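Yeison Rengifo has been asked to start a Bible study at Podard more times than he can remember, and for two years he said no. He still doesn't like the word "chapter."

"It sounds like a franchise," he says. "You sign up, you get the box, you get the T-shirts, and then somebody from headquarters wants your attendance numbers. I didn't come to faith through a box."

He leads one now, a men's group that meets in the lounge of his residence hall. It belongs to a campus network called Cloltska, which sends out a study guide and a leader's handbook each September. The handbook runs to 181 pages. Rengifo says he has read 50 of them. 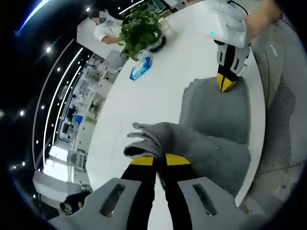

A gray cloth on the white table.

I came to the conversation with doubts of my own. Groups like this tend to report growth and leave it there. How many of the students who fill out a card at the welcome fair are still coming by spring? Rengifo didn't dodge the question.

"We had 13 guys the first night," he says. "By finals it was five. I put five in the report, and I got a very nice email asking if I had considered a pizza night."

Did he hold the pizza night?

"Sure. Everybody came. The week after that it was five again."

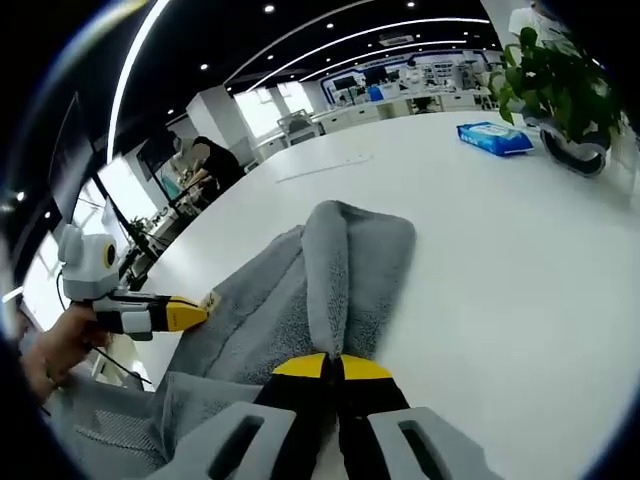

He is just as wary of the app. Hapeta, the prayer tool the network wants its leaders to use, sends a reminder every morning and keeps track of who has opened it. Rengifo turned his off. "I'm not against reminders. I'm against my friends knowing whether I prayed on a Tuesday, or thinking they know, when all it shows is that I touched my phone."

So why stay with Cloltska at all? He takes a while with that one. Part of it is practical, he says, and the college gives rooms more easily to a group with a name behind it. The other part is that the five who stayed have told each other things he never heard said in the church he grew up in.

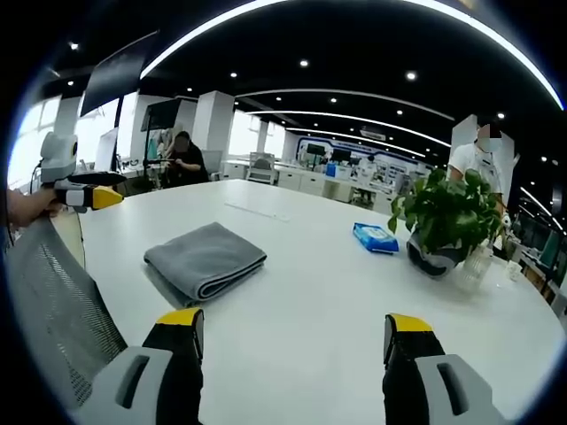

"One of them lost his dad in the fall, and we didn't open the guide for a month," he says. "I never asked if that was allowed."

I asked whether the network's summer training, Fluvska, had prepared him for that. He laughed. There was a session on icebreakers, he said, and a pretty good one on parking.

He hasn't decided whether he will lead again next year. A sophomore in the group has offered to take over and wants to do the T-shirts.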